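Xolalpa Tapes — README

What you have downloaded is the second batch of the Xolalpa Tapes, a set of home and hall recordings made by the Aduren Early Music Circle between its hopeful beginnings and its last argument about pitch. There are 18 reels, transferred at 96 kHz and split by piece. The first batch had fewer reels and better singing.

The Circle met above a shop in Aduren and played mostly Spanish and Italian songs, with the odd English round when the lutenist was late. Xóchitl Nava sang and kept the tapes. Ezequiel Hinojosa played the bass viol, wrote the labels on the boxes, and is the reason that 15 of the pieces are called "Villancico (the sad one)". We have kept his titles in the title field and put our own guesses in title_guess, where they can be ignored more easily.

Folders

masters — flat transfers, no cleaning, one WAV per piece
listening — the same with hum taken down and the longest gaps shortened
boxes — typed copies of everything written on the tape boxes, including a recipe
index.csv — one row per piece

Columns in the index are reel, side, track, title, title_guess, players, place, pitch and notes. The pitch column gives A in hertz, measured from the lute where there is a lute. Where there are only recorders we measured the recorders, and you should treat the result with suspicion. Empty cells mean we don't know. A dash means we had a row about it and stopped. 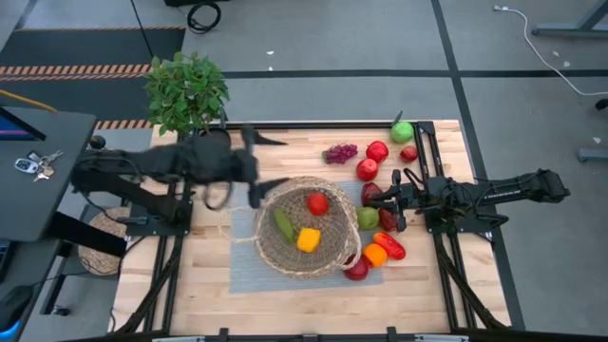
Can I use the recordings in a broadcast or a film?
Write to us first and tell us which reel. The players signed for private study and teaching only, and two of them still like to be asked.

Known problems

Reel 2 runs slow for its whole length and then, in the last song, doesn't. The listening copy is corrected as far as the final verse. The master is as found.

Reel 7 has a fault in the left channel that sounds like frying. We tried the Plorkum filter on it and lost the frying along with most of the harpsichord, so both versions are included and you may choose your sorrow.

The applause on Reel 11 was spliced in from a much larger concert. Nearly 100 people seem to be clapping in a room that held 30 on a good night. Ezequiel says he has no memory of this. Xóchitl remembers it very well.

Side B of Reel 14 is a rehearsal. Bad language in Spanish, also a good deal in English once the tenor arrives.

Changes since the first batch

File names no longer have accents in them, after several polite emails and a rude one. Names in the index keep theirs. The songs from the Brirberg concert in October have moved to this batch and been put back in programme order, apart from the encore, which was on a different reel and may be from a different concert. Track lengths are now in seconds.

If you know what the sad one is called, or any of them, please send the reel and track number and where you found the tune. Humming down the telephone has been tried.

Contact: the Xolalpa Tapes desk, Aduren | © the players and their families | Back to top
2 comments | 15 shares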